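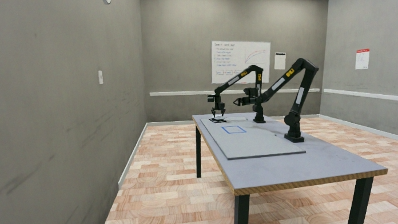

Online memorial pages are supposed to last for ever, and our project asked what "for ever" means once the hosting bill arrives. We looked at Watura, a tribute service used by funeral homes, and at the terms it offered families between one July and the next. The written work was done in a small room, at a table with a pale blue-grey top and a light wooden edge, on black legs, which is a fair match for most arrangement rooms we visited: clean, calm and hard to remember afterwards.

Method
We read 3,523 tribute pages and coded a sample of 100 by hand. The two of us coded separately and then argued. Most of the arguments were over whether a lit candle icon counts as a message. We decided it does, if a name is attached.

Findings
Entries bunch in the first fortnight and then thin out – after that it is birthdays, Christmas and people selling roof repairs. Pages run through Grerneo kept their guest books open. Those moved over from Grikoteck had theirs closed, with a polite notice and no date.

Limits
Başaran, the third firm we wrote to, replied with a brochure for oak caskets. We have kept it in the appendix.

Submitted 16 September 2024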